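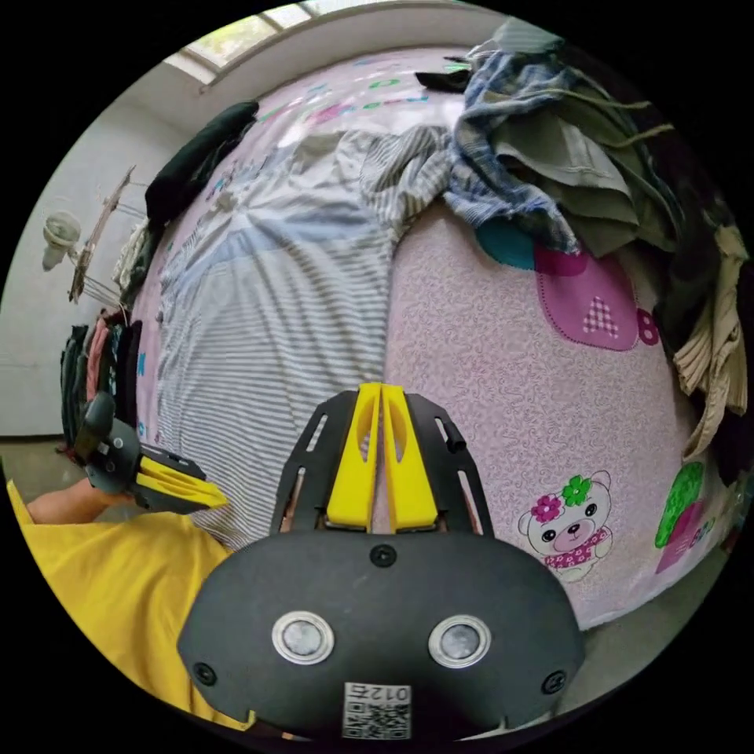 Pale pink patterned sheet on the bed

Kicker keeps missing short ones to the left. What can he work on at home?

Posted by Tirno

My son kicks for his high school team and he's having a blast, but he has a weird problem. From 40 yards he's money! Anything close, extra points included, drifts left. He missed 2 on Saturday and the coach has stayed patient so far. He kicks right-footed, soccer style, off the ground with a holder. Is this a leg thing or a head thing? We have a decent backyard but no uprights.

Mererid Price

Oh, I love this one, my daughter went through the same thing! Short kicks feel easy, so kickers swing around the ball and stop following through toward the target. Have him film a few from straight behind and look at where his hips finish. If they're facing left, there's your miss.
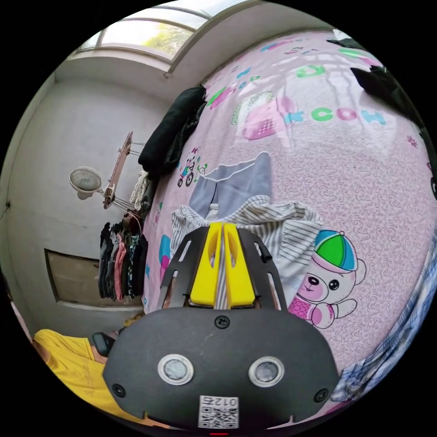
Uprights are nice to have, but you can get plenty done in a backyard without them. Pick two fence posts or two skinny trees and have him kick at the gap from 12 yards or so, with an easy swing. My daughter's marker was a pair of yellow pool noodles on stakes, standing up side by side with a narrow gap, a lot like the two yellow fingers in the photo, and we moved them apart on bad days. She'd do 50 a week in October and it was the most fun part of practice - she still talks about it. Also check his plant foot. It should point where he wants the ball to go, and on short kicks it's easy to get lazy and let it open up.

Gkikas

head thing. tell him to kick it like its a long one

Atton

Agree with Mererid on the plant foot, and I'd look at the holder too. Our guy was leaning the ball a little differently on extra points and it took us around 2 weeks to notice! Same lean, same spot, same number of steps back every time. Get the snapper out there as well if you can, the timing changes everything. Good luck to him, kicking is such a great job when it clicks.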